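Small thread about my last months of teaching a robot by hand. I am not an engineer by education, I came from kitchen equipment sales, so please be patient with my words. 1/

In our group at Gratley we do not write code for each movement. A person does the task, the grippers record it, and later the robot arms try to learn from many such recordings. One recording we call a demo. 2/

I started with remote control. I sat at the Brellov station and moved two levers, and the arms followed me with a small delay. It took me 19 demos before I could put a cup on a shelf without hitting the shelf. My shoulders hurt the whole evening. 3/

Now I mostly use hand-held grippers. You hold one in each hand and squeeze, and the fingers close. You feel the weight of the object, and this makes a very big difference for me. With the levers I felt nothing. 4/

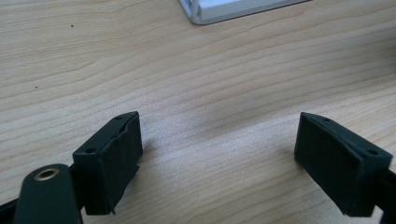

The fingers over the table, seen from the gripper. The covering on the left pad is lifting at the seam.

I look at the pads before every block of demos now. In December I did not look, and one pad was turning a little on its screw. We had to throw away 7 demos. Cheng (the name of our checking script, I don't know who chose it) marked them all red. 5/

The most difficult thing to learn was to be slow in the right places. People move quickly near the object and slowly when they travel. For the robot I try to do the opposite: travel at one even speed, then wait a short moment, then close. 6/

Also I must not correct myself too much. If I miss the object one time and take it again, this demo can stay. The robot should see how to recover. If I miss three times, I delete it and drink some water. 7/

Two hands are harder than one. My left hand likes to rest when the right hand works, and then it drifts. My colleague told me to give it a parking place and always come back there. I chose a spot beside the mug. 8/

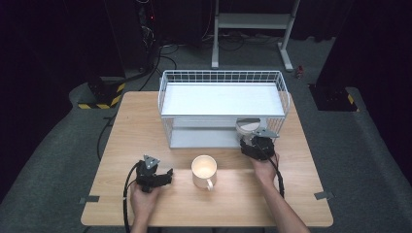 Do you need to be good with robots to record demos?
Steady hands and patience are enough to begin, and the grippers can be learned in one afternoon. Understanding why a demo is bad takes longer.

A number for people who like numbers: the shelf task has 236 demos now, and 161 of them passed the check. When I began I thought almost all would pass. 9/

Most of the failed ones look fine to my eye. The reason is usually the start. I began to move before the recording was ready, so the first part of the reach is missing. Now I say "ready" aloud, wait, and only then move. 10/

Next we want to try the same task on the Jernora arms, which have a shorter reach. I think we will need new demos for the back part of the shelf. My colleague thinks the old ones will work. We have a coffee bet on it. 11/

If you also teach robots by hand, please tell me how you rest your wrists. I tried a soft band, but it slides when I turn my hand. 12/12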